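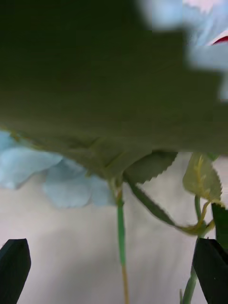

The Florist's Apprentice

Sharada Amin has spent two months comparing grippers at Kernel, and she has developed opinions about hydrangeas. The artificial kind, mostly. They have broad leaves, and broad leaves like to park themselves in front of a wrist camera at the moment you would most like to see the stem.

Her test is simple to describe: pick up a fake flower by its stem. The Flumier fingers, narrow and tapered, managed 76 of 110 tries in September. The wider Dunbar pair did worse, and took a good many leaves along for the ride.

"It grabs what it can see," says Tharun Krishnan, who tunes the controller. "What it can see is leaf."

So the team added a fixed camera that watches the whole table — roses, hydrangeas, stray sprigs and all. Krishnan calls it the chaperone.
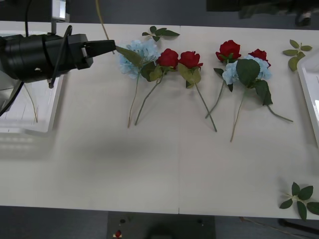
Two Views, One Stem

Mixing the views sounds easy. The fixed camera finds the flower, the wrist camera handles the last few inches, and the two disagree about where the stem is. Amin has logged 2,604 such quarrels. She sides with the fixed camera, usually, and plans to try softer fingertips next.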